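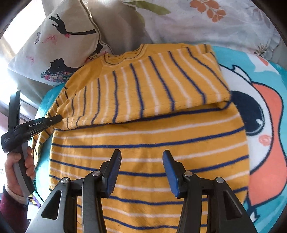
4.3 Contrôle des mors avant une série de pliage

1. Posez un tricot rayé à plat. Les rayures trahissent un pli de travers, ce que l'écran de réglage Guka ne fait pas toujours.

2. Ouvrez les deux mors et inspectez les patins bleus. Le fournisseur les annonce bons pour 600 prises ; nous n'avons rien vu qui le confirme. Jugez à l'œil.

3. Vérifiez les vis de pivot, puis fermez et ouvrez la pince 20 fois à vide. Un point dur : démontez, nettoyez, recommencez.

4. Pincez le bord du pli avec la seconde pince et tirez doucement. Si la maille glisse, remplacez les 2 patins du même outil, jamais un seul.

Attention : ne resserrez pas une vis mors chargés.

Remarque : le « calibrage automatique » ne dispense pas de l'étape 4, quoi qu'en dise la fiche Bratora. B. Hollenstein attend toujours les mesures promises.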